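Covering a workbench with a marbled mat

April is when I clean out the shop corner, and this year the job was the bench top. I have been folding and cutting paper on it for a few years now, mostly envelopes, box liners and the occasional lampshade pattern, and I was tired of working around the gaps. The bench has an aluminum slat top, which is great if you want to bolt things down and bad if you want to draw a straight line with a soft pencil. The point drops into a groove and goes through the sheet.

For a long time I laid a piece of hardboard over it. The hardboard warped over the winter and started to rock at one corner, so out it went.

I looked at three kinds of covering. The first was a green cutting mat, the type with a printed grid. The big ones are expensive and the grid makes me dizzy after an hour. The second was plain felt, which I had on hand, but paper drags on felt and you can't get a clean crease on it. The third was a desk mat from Wavetti in dark brown with a marbled pattern, copper-orange veins running through it. It was on sale at the Jarnmont outlet store and I bought it without thinking too hard about the color.

Mine is the long one. It is a good deal longer than I need, but the shorter size wouldn't have given me space for a stack of finished pieces next to the one I'm working on. It came rolled up in a tube, and it had one crease across it. I left it flat under some heavy books for two nights and most of the crease went away. A little of it is still there. I can feel it with my hand, and I keep the paper off that spot when I'm folding.

I put the mat down at an angle and didn't square it to the bench. I tried it square first and kept reaching too far with my right arm. On the diagonal it lines up with how I stand. It looks a little careless if you like things straight, but it works better.

Some notes from the first few weeks.

The surface is glossy. With the overhead light on, there's a bright patch on the right side of the mat, and if I'm looking for a faint pencil mark I have to turn the sheet or lean over. During the day I leave the light off and it's fine. A matte mat would be better for this and I would look for one next time.

White paper shows up very well on the dark brown. I can see right away if an edge has lifted or a corner is off. On the hardboard, which was about the color of a paper bag, I used to miss that all the time, especially with cream stock.

Paper slides on it more than I expected. A light sheet will move if you so much as brush it with a sleeve. I've gotten used to holding one edge down before I start the fold. For heavier paper, Seol makes a 400 gram board that stays where you put it, but that's too stiff for envelopes.

Don't cut on it. I did, once, with a craft knife, near one end, and there's a line there now. I keep a scrap of the old hardboard for cutting and do only folding and gluing on the mat. Glue wipes off with a damp cloth if you get to it the same evening. I left a spot of it overnight and had to pick it off with a fingernail.

I keep less stuff on the bench now. The tape and the spare pencils went into a drawer, and the paper stock is on a shelf where the mat's tube used to stand. Sheets that are waiting to be folded go at the far end.

I still have a batch of 92 envelopes to finish before the end of the month, all the same size, from a pack of Zalammont writing paper that has been in the closet for too long. The sheets are close to square once they're trimmed, so each one gets turned with a corner toward me and the first flap comes up from there.

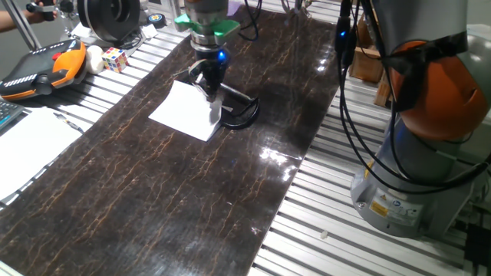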